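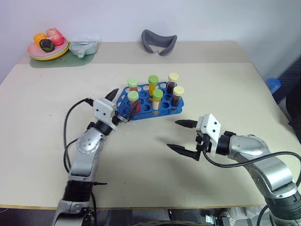
Does a safety certificate on a robot arm mean the whole workstation is safe to use?

A certificate for the arm covers the arm. The gripper, the table, the objects being handled and the people nearby all have to be assessed together, by whoever puts the station into service.

Skerkico calls for plain-language test records on two-armed handling stations

Skerkico, an independent testing practice for small automation, today published Sqalli, a free checklist for labs and workshops buying robot stations that handle tubes and racks. It was written out of some impatience with what passes for proof in this market.

For the checklist, Skerkico read 2,638 pages of supplier paperwork. Much of it described the arm in fine detail and said little about what happens when a capped tube is gripped badly. "Validated" appeared often. A test method beside it did not.

Sqalli asks suppliers for 3 things in writing: the grip force at the fingertips, the behavior of each arm after a stop, and a log of failed picks along with the successful ones. A claim of 2,000 cycles with no log attached should be treated as advertising.

Stations with 2 arms get their own section. Each arm may pass alone and still close on the other, or on a hand reaching for the rack. Skerkico wants the shared space marked on a drawing and tested at working speed, with the real tubes and caps. Water in a practice tube tells a buyer very little about a thick sample.

The practice is also doubtful about badges. The Zekitz mark, now offered by several resellers, can be had on the basis of a self-completed form. Skerkico does not accept it as evidence and advises buyers to ask who watched the test.

Isetti, which supplies benches and racks to training labs, will include the checklist with new orders from July. It has paid nothing toward the work and has no say in later versions.

Sqalli does not replace a risk assessment and carries no seal. Copies are available from Skerkico on request, and suppliers who disagree with it are invited to send their test records.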